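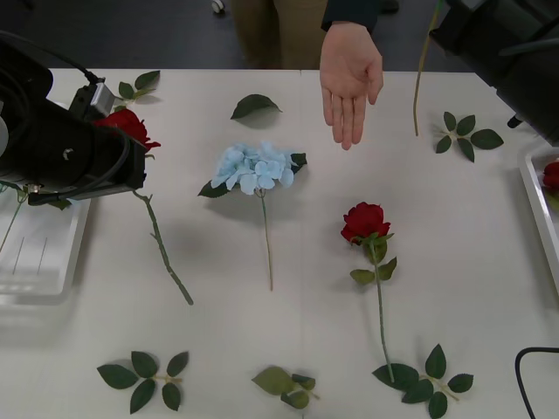
*Photo: Delia Munteanu / Drumden Crafts Board*

**Fake flowers: do you strip the leaves or leave them on?**

**dmunteanu**
Sorting the artificial stems for the November tables and I've hit my usual wall. There are red roses, a pale blue hydrangea, and a growing population of leaf sprigs that no longer belong to anybody. My instinct is to pull every leaf off, arrange the bare stems, then put greenery back where it's wanted. My sister thinks this is how a person ends up with a drawer full of leaves and a vase full of sticks.

The vase is a Firnidano, narrow neck, bought in a moment of optimism.

**stemcell_313**
Your sister has seen my drawer.

Leave them on the roses. A plastic rose with no leaves looks like a lollipop. The hydrangea can lose whatever it likes, the head is doing all the work anyway.

**Munshi**
Disagree. Strip everything below the rim of the vase or you'll never get more than two stems down a narrow neck. I did a funeral tea with leaves left on and had to use a chopstick. Push the spares back up the stem toward the bloom, they usually slide if you twist.

**stemcell_313**
They slide if you own nice ones. Mine came from a bin at the garden center and the leaves are attached with what I assume is spite.

**dmunteanu**
Mine slide on. Staying on is a separate matter. I pick up a rose by the stem and the sprig remains on the table like it's waiting for a different bus.

**zundska_fan**
Dab of hot glue. Low temp, though, the high setting goes straight through the plastic and then you have a short rose.

Also what color are your greens? I bought "mixed foliage" from Zundska and it was one green, 20 times.

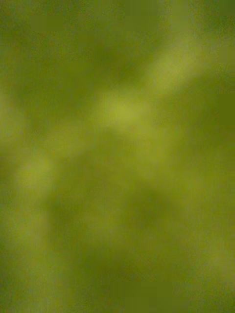
**dmunteanu**
Olive, mostly, going yellow where the light gets it. I like it better than the bright stuff, which always makes me think of dentists' waiting rooms. It also forgives dust. I have not washed these in 7 years and I'm not taking questions.

**Munshi**
I have a question.

**dmunteanu**
No.

**Munshi**
Cool water, drop of dish soap, swish, hang upside down. Test one petal first in case the red runs. Took me a Sunday, and most of that was finding somewhere to hang them.

**stemcell_313**
Or a hair dryer on cool, out on the porch, standing upwind. I learned about upwind.

Going back to the vase: I still say you're all overthinking the neck. Put the hydrangea in a mug and call it rustic.

**zundska_fan**
"Rustic" is what my mother-in-law says when she means "unfinished."

**dmunteanu**
OK, compromise. Roses keep the leaves nearest the bloom, everything lower comes off, glue on low for the strays. The hydrangea gets a wider pot of its own – it was never going down that neck without a fight.

Does anyone want some spare leaves?

**stemcell_313**
I have a drawer, thanks.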